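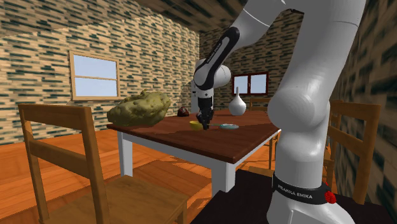
The Dravness Folding Kneeler

Trellau Church Furnishings > Kneelers and Prie-Dieux > Folding

Item 447
Single kneeler: $447
Set of four: $1,249 (shipped together to one address)

If you have ever set up for a wedding in a chapel with no kneelers, or tried to make a quiet corner for prayer in a room that has to be the religious education room again by Wednesday's supper hour, you already know why we carry this piece. The Dravness is a full-size prie-dieu that folds flat, stands up by itself when it's folded, and can be carried by one person with a hand left over for the door. We have had it in the catalog for a good many years now, and it is still the kneeler we get the most letters about (we do still get letters, and we love them).

It is solid oak with brass hinges. The slanted top is wide enough for an open breviary or a Bible with large print, and there is a little lip along the bottom so that nothing slides off when you bow your head. Underneath is an open shelf for a missalette, a rosary, a box of tissues, whatever your people tend to need. The kneeling pad is two inches of firm foam, and we do mean firm. Softer pads feel lovely in a showroom and then flatten out by the second Lent, and your knees end up on the board. This one takes a few weeks to give a bit, and then it stays where it is.

Choosing a finish

Light oak, medium oak and walnut stain are kept in stock. If you are matching older pews, please send for the stain chips before you order. They're free, and colors on a computer screen are not to be trusted, especially the reds and browns. Lay the chips right on the pew at the hour when the church is used the most, and look again in the evening with the lights on.
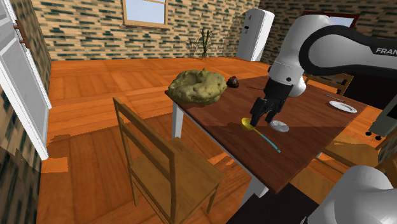 Reddish-brown tabletop with a dark grain; the utensil is yellow at the bowl and light blue at the far end of the handle.

Pad covers come from Stondico in burgundy, forest green, navy and a warm gray. The vinyl wipes clean with a damp cloth and a drop of dish soap. The woven cover is prettier, I think, but it does hold on to candle wax, so if the kneeler is going near your votive stand you may want to go with the vinyl. Covers zip off, and replacements are always available.

Details

Height at the front of the book rest: 33 inches
Width: 24 inches
Depth open: 21 inches
Depth folded: 4 inches
Weight: 26 pounds
Assembly: none, just open it until the side braces click

A note from Teodoro Chávez, who looks after our furnishings orders

I bought one of these for my mother long before I worked here. She says the Liturgy of the Hours in her front room, and she wanted something she could put behind the sofa when the grandchildren came. The hinge on hers loosened in the ninth year and I tightened it with an ordinary screwdriver, and that is the whole repair history. When people call and ask me if they need the heavier Nomura kneeler, I ask them where it will live. For a confessional or a spot beside the tabernacle, where it will never be moved, the Nomura is a fine choice and looks grander. If it's going to travel between the church and the hall, or come out for adoration once a month, get the Dravness and save your back.

Ordering and delivery

Kneelers in stock finishes leave our shop in 2 weeks. Custom stain takes longer, and the weeks before Easter are always our busiest, so for Holy Week please have your order to us by the first part of March. First Communion and wedding season follows right behind it!

Tax-exempt parishes and schools can send the certificate with the order or call us before 4 p.m. and we will put it on file. Engraved brass memorial plates are available for the front panel, up to three lines. Please type the names out exactly as the family would like them, accents included, and we will send you a proof before anything is cut.

Goes well with: Stondico replacement pad covers, Trellau rolling storage cart (holds four), felt floor glides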